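Holroyd Tabletop Help > Board games > Storage and care

Folding checkerboard won't lie flat on a stone table, and what to do with the odd bits?

Posted by mapleandmoss
Viewed 973 times

Hi all! Long-time reader, first time I've had to ask for anything. I have a folding checkerboard that has lived in a closet for years, folded shut under a stack of jigsaw puzzles, and now that it's back out it has a hump along the fold. Not a huge one, but enough that a checker set down near the middle slides a little if you bump the table. We play on a marble-topped table these days (it came with the house and weighs more than my car, I think), so there's no give underneath at all. On the old table with a cloth I never noticed any of this.

The second half of my problem is the stray stuff. Every game in our house has shed pieces into every other game. I'll open the checkers and find picture cards from some matching set, plastic toy parts, one domino, a die. I don't want to throw out something that turns out to be the key piece of a game my kids love, but I'm also tired of shuffling it all from box to box. I sat down with it one evening in December, gave up after an hour, and put everything back exactly where it had been.

So I'd love to know how you flatten the board, and how you sort the orphans. I'd also like to protect the marble, which is dark brown with white and tan veins and shows every crumb (and I'm sure every scratch, eventually).

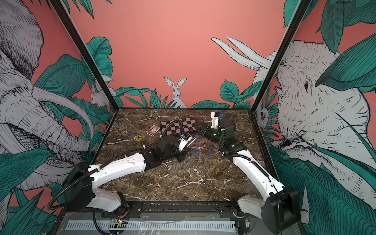 Should a folding board be stored open or closed?

Open and flat is better if you have the space, with something light and even on top, like a big picture book. If it has to be closed, keep it at the top of the pile and don't stack puzzles on it. The fold is the weak spot on almost every board like this, and months of weight on it are what give you the hump.

I found that much on an old Flovcombe handout that came with another game, so I know how I should have been storing it. It doesn't say a word about fixing one that's already bent, though, and that's where I'm stuck. Thanks in advance!

tincanalley
Member, 1813 posts

Oh, I've been through this with two boards! What worked for me was bending it back the other way, very gently, and only as far as it wants to go. Then lay it face down on a clean towel, put another towel over it, and set your heaviest flat books across the fold. Leave it a good long while. My first one took most of a week and I peeked every day, which I'm sure didn't help.

Please don't use an iron or a hair dryer. I tried the hair dryer on the second board and the paper lifted at one corner, and now I have a board that lies perfectly flat with a curl at one end – so, not my finest hour.

For the table, get a thin rubbery shelf liner, the kind with the little holes, and cut it slightly smaller than the board. It stops the sliding, it keeps the board's edges off the stone, and it rolls up and goes in the box. I bought a roll of the Grotness stuff and I've still got most of it left. A felt cloth is prettier but the board skates around on it if the kids get excited.

And wipe the marble before you set the board down, not only after. Grit under a board does more harm than the board does. Just a soft damp cloth and then a dry one. Skip vinegar or anything lemony, it'll dull the shine.

quietcorner54
Member, 378 posts

just put a book on it

puddlejumper_ann
Member

The towel method above is good so I'll take the stray pieces, because I'm weirdly fond of that job.

Get one shoebox. Go through every game you own and anything that doesn't belong goes in the shoebox, no deciding, no matching, you're only pulling things out. That's where people get bogged down, they find one card and go off looking for its family and then it's bedtime. Once all the boxes are clean, dump the shoebox on the table and sort by type: cards with cards, plastic with plastic, dice in a cup.

Cards are the easy ones. Look at the backs first, and the borders, before you look at the pictures. Sets nearly always share a back, while the picture on the front can fool you. Small plastic parts are harder, especially the ones with a funny shape, gears and notches and so on. Those usually come from a building set or a toy and were never part of a board game at all, so check the toy bin before you go hunting through rule books. I spent ages trying to work out which game a little cog went to and it was off a wind-up snail.

Whatever is still unmatched goes in a zip bag with the month written on it. Ours is taped inside the lid of the Trevholm game chest. If nothing in there has been missed in a year, I let it go to the craft drawer, where the kids use the cards for collages and glue the plastic bits onto everything.

One more thing about the board. If the hinge is cloth or paper, look at the back while you've got it face down. A strip of bookbinding tape along a worn fold buys you years, but press the board flat first and tape it second. I did mine in the wrong order and had to peel it all off again.

mapleandmoss

Thank you both (all three!). It's face down under two towels and a set of cookbooks as I type this. I'm going to try the shoebox over the school break, and I've put shelf liner on the shopping list. The hinge is cloth and a bit frayed at one end, so I'll look for that tape too. Does the width matter?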